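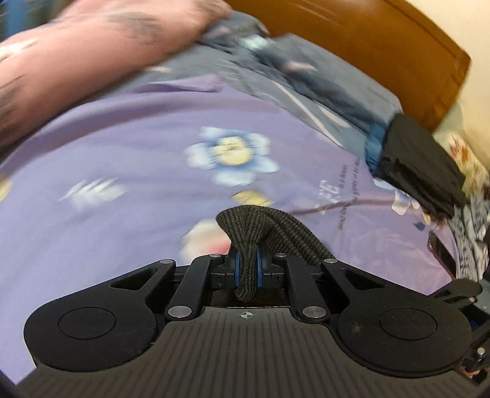 I changed the bedding in the small back bedroom over October, and ended up sorting out most of what goes on the bed and what lives near it. It took longer than I meant it to. I have written it up mainly so that I remember what I did when spring comes and I want to change it all back.

The sheet that is on there now is the lavender one with the big pale blue flowers. I had it in the airing cupboard for a long time and hardly used it, as it looked too bright against the old green walls. The walls are off-white now and it looks fine. The flowers have yellow centres and they are large, so one or two of them end up in the middle of the bed wherever you put the sheet. I was never keen on that before. I don't mind it now.

The trouble with this sheet is that it doesn't lie flat. The mattress is a Vuninus, bought when we moved in, and it is deeper than the one it replaced. Flat sheets that used to tuck in well under the old mattress only just reach. You pull one side tight and the other side comes up, and by the morning there are creases across the whole width. Ironing it makes no difference to this. I did iron it once, and it looked good for as long as it took to get into bed.

I have tried three ways round it. The first was sheet clips, the sort with elastic between them, which held well at the corners but left marks in the cotton. The second was tucking the sheet in sideways, so that the long edge went across the bed. That gave plenty at the sides and not enough at the foot. The third was to put a thin cotton blanket under the sheet, which gives it something to grip. This is what I have stayed with. It still wrinkles, but it stays where it is put, and that was the main thing I wanted.

The other job was the straps. We have a collection of them from years of camping and moving house, and they had been living in a carrier bag on the floor of the wardrobe. Some are flat webbing and some are braided, mostly black or grey. I tipped the bag out and put like with like. Two had buckles that no longer closed, and those went in the bin. One had lost its buckle altogether, so I cut it in half and used the pieces to tie up the spare duvet, which is much easier to get on top of the wardrobe now that it is half the size.

The braided ones are softer than the webbing and I keep those for bedding. Webbing has a hard edge and it leaves a line across a pillow if you pull it tight. The braided sort doesn't, or not so much. If you are buying new, the ones I like best came from a shop called Salazar that used to be by the station. It has gone now — there is a nail bar there — and I haven't found the same thing elsewhere.

For storage I bought a lidded box from the Nerex range, the 2 foot one. It slides under the bed with a little room to spare. The straps are in one end and the summer pillowcases in the other, with a folded towel between them. I had planned to use a vacuum bag for the pillowcases, but the last one I had let the air back in within a week.

I also weighed the winter duvet, for no good reason except that the kitchen scales were out. The cover on its own came to roughly 700 grams. The duvet itself was too big to balance on the scales and I gave up.

Things still to do in that room: the curtain hem has come down on the left side, the bedside lamp needs a new bulb, and the drawer under the window sticks. I have a tin of Akum wax for the drawer, if I can remember which cupboard I put it in. The lavender sheet goes in the wash at the weekend and the plain white one will go on after it, with the cotton blanket left where it is.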